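Notebook, January, tabletop pick set, simulated side

Started 2:15 pm

Picking up where the last entry stopped. The Gurnska scene builder is running again after the texture folder got moved, so I went back to generating kitchen scenes for the pick-and-place set. Same task family as before: one target object, a handful of other things on the table, wrist view plus the fixed view, joint states logged alongside. Instruction text gets attached at export.

Count at the start of the session was 915 accepted episodes. Target for this batch is 1538, which is what Bansal asked for so that the simulated half matches the real half they already have. I don't expect to reach it this week. The renderer is fine, but going through the episodes by hand is slow.

Changes from the last batch:

Object positions are now sampled over the whole tabletop. The old sampler kept everything near the center, and the policy trained on it did badly with anything close to the border.

Table and board textures are drawn from the bigger set. A few have a visible change in grain partway across the surface. I'm leaving those in.

Objects are allowed to fall partly outside the wrist view at the start. Before this we threw those scenes out, and it made the set too clean.

Minimum spacing between objects dropped to 30 mm. Any lower and the physics pushes things apart in the first few steps, and the start state in the log no longer matches the render.

Pulled up one of the new scenes from the wrist camera to check the layout before letting the queue go.
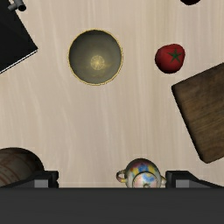

Wrist view, gripper open. Teapot near the right finger, bowl and tomato farther up the table.

Teapot scenes are the ones I want to watch. With the gripper body across the bottom of the wrist view, the near side of the pot is hidden, and the lid knob only just shows. For the lid instruction that may not be enough to go on, so the fixed view has to carry it. I have marked the teapot scenes with their own tag so we can train with and without them and compare.

The handle and the spout also make the pot a lot wider than its body. The scripted grasp planner uses the bounding box, and it closes on the handle more often than it should. For now I reject any episode where first contact is on the handle or spout. Better fix is to give the planner a separate grasp region per object. Volleo has a format for that and it looks easy to read in — a short text file per mesh.

Tomatoes are no trouble. Bowls are fine as a place target, but picking one up by the rim still slips in the simulator at the default friction. Raised it a little for bowls only and wrote the value into the config so it doesn't get lost.

Review tool: Muvix player now steps through both views together. It still loses sync if an episode has dropped steps at the beginning. Workaround is to reload the episode. Two of the rejects I made before I noticed this should be looked at again. They are in the "recheck" folder.

5:40 pm. Queue left running with the new spacing and the bigger texture set. Rendering takes up to 2 minutes per episode with both views on. Disk is okay for tonight, but the old preview clips need to go before the next long run.

To do:
grasp regions for teapot first, then mugs
rerun the acceptance script on the recheck folder
ask Bansal whether they want the tag field in the export or in a side file
write down the friction change in the shared readme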